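About Esmont Cookery School

We teach people to cook dinner. Any dinner! Wilma Van Leeuwen started the school in the back half of the old Willems bakery in Sincombe, with 2 secondhand ovens and a stack of her mother's handwritten recipes. The first class was soup, and we still open every beginner course with that same leek and potato one, partly because it's delicious and partly because it's very hard to ruin.

These days we run 17 courses a year and welcome more than 300 students through the door, from teenagers about to leave home to grandparents who have decided it's finally time to learn bread.

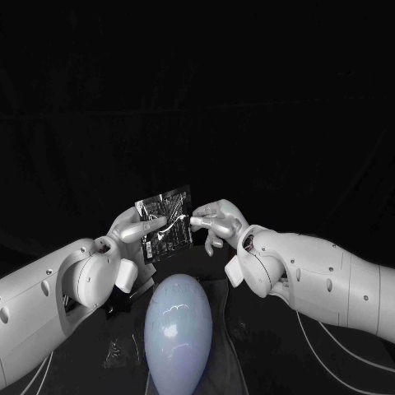 A small foil packet, held between two hands.

What we teach

Jolien Maes leads the bread and pastry classes and will happily talk about rye flour for as long as you let her. Sem Lambrechts looks after weeknight cooking -- beans, eggs, roast vegetables, a proper pan sauce -- and his Sunday knife skills morning fills up faster than anything else we do. In August we move out to the courtyard for the preserving weeks, when the plums from Stusteck come in by the crate and everybody goes home with sticky sleeves and more jam than they planned on.

Classes are small, and you cook everything yourself from start to finish. Then we sit down at the long table and eat it together, which for a lot of us is the best part of the day (bring a container for leftovers, you'll want it).

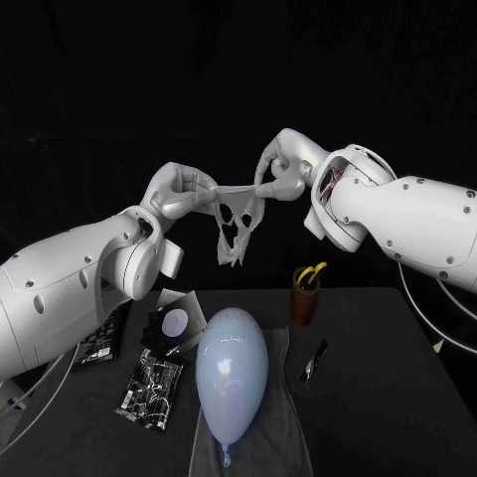 Who we are

Besides Wilma, Jolien and Sem, you'll meet Lotte Jacobs, who plans the menus and does the market run before most of us are awake, and Nele Smits at the front desk. Nele took the beginner course herself and kept coming back until we offered her a job!

Our library

Upstairs we keep 700 cookbooks, and students can borrow any of them for the length of their course. Pencil notes in the margins are welcome -- please sign them, we love knowing who thought the lemon cake needed more lemon.

Visiting

Come by any class day after 4 p.m., when the kitchen is open for a look around and there's usually something on the stove to taste. Ring the side bell, the front one sticks.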